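# Kitchen & cold storage walk-through, Flernska share house

September check. Done by Arnar Bach. Started 7:40 am, finished before nine, kettle on twice.
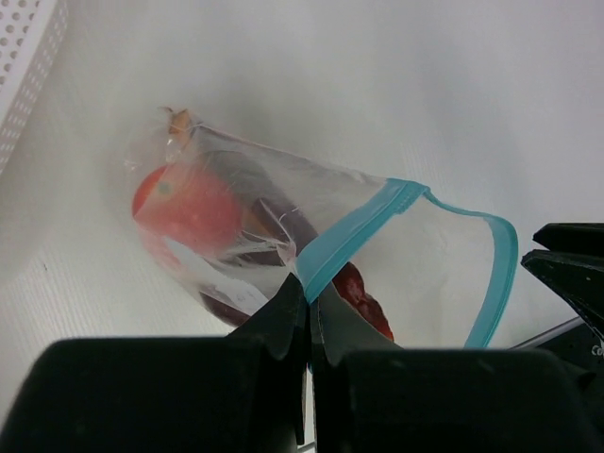
*Item 14, bagged veg. Tomato and eggplant in a clear zip bag, blue seal.*

Key: OK = fine. FIX = do it this week. ASK = need someone to tell me.

## A. Fridge 1 (tall one by the door)

- [x] 1. Door seal clean, closes by itself. **OK.** Bottom corner a bit grubby, wiped it.
- [x] 2. Thermometer present and readable. **OK.** 3 degrees at the top shelf.
- [ ] 3. Raw meat on lowest shelf, in a tray. **FIX.** Mince was on the middle shelf over the yoghurts. Moved it. Please don't make me move it again.
- [x] 4. Nothing past use-by. **OK** after I binned the hummus.
- [ ] 5. Opened jars dated. **FIX.** Half of them aren't. Masking tape and the marker are in the top drawer, left hand side.
- [x] 6. Drip tray at back. **OK**, dry.
- [ ] 7. Shelf labels. **ASK.** Elley's label has come off the second shelf, is it still her shelf or did we swap with the Garba room? Somebody write it in.

## B. Fridge 2 (the Zukmont)

- [x] 8. Plugged in direct, no power board. **OK.**
- [ ] 9. Ice build up under 5 mm. **FIX.** Well over. Needs a full defrost, towels down first, last time it went under the lino.
- [x] 10. Light works. **OK.**
- [ ] 11. Crisper drawers clean and sliding. **FIX.** Left one sticks. Something brown and sweet in the runner, soy or cola. Hot water and a old toothbrush.
- [x] 12. Milk in door, not on its side. **OK.** Amazing.

## C. Vegies and bagged stuff

- [ ] 13. Loose veg in crisper, not on the bench. **FIX.** Spuds go in the dark cupboard, not the fridge, same for onions.
- [ ] 14. Bagged veg: one kind per bag where you can. **FIX.** See photo. Tomato sharing with a long purple eggplant, bit of orange showing between them, and a dark red wrinkly thing down near the seal, dried chillies by the look. All in together. Tomatoes go in the bowl until they're ripe. Chillies want their own jar if that's what they are.
- [ ] 15. No paper scraps in with food. **FIX.** Same bag, white label or bit of paper up against the veg, print too faint for me to read. Take it out. If it's got a date on it, copy the date on the outside.
- [ ] 16. Skins and stem bits out before bagging. **FIX**, minor. Small papery tan bit in the corner of the same bag, onion skin maybe. Shake the bag out over the compost.
- [ ] 17. Name and date on every bag. **ASK.** Whose is the eggplant? If no name by tea time it goes in the communal curry and I'm not sorry.
- [x] 18. Bag size suits contents. **OK** ish. Right-hand end by the zip is empty so there's room, but a smaller one would do and would stack better.
- [x] 19. Spare bags in stock. **OK.** Box of 50 in the pantry, second shelf. Medium size. Don't buy more.
- [ ] 20. Used bags washed and hung, not stuffed back in the box damp. **FIX.** Found 2 damp ones. Pegs are on the window rail. Any bag that's had raw meat in it goes straight in the bin, no washing.

Note on 14-17: eggplant doesn't love the cold anyway. Bench is fine for a couple of days, somewhere cool, then fridge. Leave the bag open a crack so it doesn't sweat. Same goes for capsicum and zucchini though they last better.

## D. Benches and boards

- [x] 21. Benches wiped, no crumbs behind toaster. **OK.** Did it myself so of course it is.
- [ ] 22. Boards: green for veg, red for meat, no deep cuts. **FIX.** Green board is knackered, grooves you could plant carrots in. Replace. I'll get one Saturday shop, someone remind me.
- [x] 23. Knives in the block, not the sink. **OK.**
- [ ] 24. Tea towels changed. **FIX.** The striped one is alive. New ones in the hall cupbaord.
- [x] 25. Dish brush not bald. **OK.**

## E. Pantry

- [x] 26. Flour, rice, oats in sealed tubs. **OK.**
- [ ] 27. No moths. **ASK.** Saw one. Could have come in the window. Trap's up on the inside of the door, check it next round.
- [x] 28. Tins not dented on the seam. **OK.**
- [ ] 29. Spices: lids on. **FIX.** Cumin. 200 g of it, lid nowhere. Put foil on for now.
- [x] 30. Nothing stored on the floor. **OK.**
- [ ] 31. Onions and spuds kept apart. **FIX.** They're in the one basket again. Spuds are sprouting. Onions to the wire rack please.

## F. Bins and compost

- [x] 32. Compost caddy emptied. **OK.**
- [ ] 33. Caddy lid closes. **FIX.** Hinge is cracked, tape it or ask Garba room if theirs is spare.
- [x] 34. Soft plastics bag hung up. **OK.** Split zip bags go in here once they're clean and dry.
- [ ] 35. Recycling rinsed. **FIX.** Tuna tins. Come on.

## G. Safety bits

- [x] 36. Fire blanket on hook by stove. **OK.**
- [x] 37. Extinguisher gauge in the green. **OK.** Tag in date.
- [ ] 38. Smoke alarm tested. **FIX.** Couldn't reach, ladder's at Elley's brother's place. Bring it back.
- [x] 39. First aid tin stocked. **OK**, low on blue bandaids.
- [x] 40. Gas off at the knob, no smell. **OK.**

## To do, in order

1. Ladder back, test the alarm (38). This one first.
2. Meat tray, bottom shelf, stays there (3).
3. Sort the mixed veg bag, name and date on it (14 to 17).
4. Defrost the Zukmont (9). Needs two people and a free morning. I can do the first half.
5. Green board (22), caddy hinge (33).
6. Shelf labels (7). Write your answer under the line.

## Comments from the house

*Shelf is still mine, I just never stuck the label back on. Ladder coming tonight. — Elley*

*Eggplant might be ours?? will check. Leave the chillies alone pls if they are chillies. Spare caddy is yours, under the laundry sink. — Garba room*

Right, ta. Name on the bag then. Curry's on hold till tea time. — Arnar

Next check: same list, but I'm adding a line for the oven seal and one for the rangehood filter, forgot both. Sheet goes back on the nail inside the pantry door, pen's on the string.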